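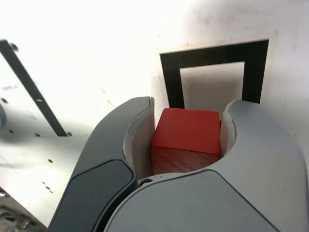 What is Gridance?

A collection of folk dance notes, written out on a square grid so you can follow the steps without reading music. Each dance gets one plain text file, and there are 81 of them so far!

What's in the files

Every file starts with the name of the dance, the village or club it came from, and the meter. After that comes the grid: one row per measure, one column per beat. L and R are feet, a dot is a hold, and x is a stamp (there are lots of stamps, and they're the best part).

Merja Harju wrote down most of the couple dances. Oskari Lindqvist added 12 circle dances in December, including the long version of Jaidee, which runs to around 100 measures and is a joy once the turn in the middle clicks.

Known gaps

Arm positions are missing from 2 files, Bavow and Gimetlow. If you dance either one, please send us your version -- even a rough one. Local variants get their own file, so don't worry about whose is right.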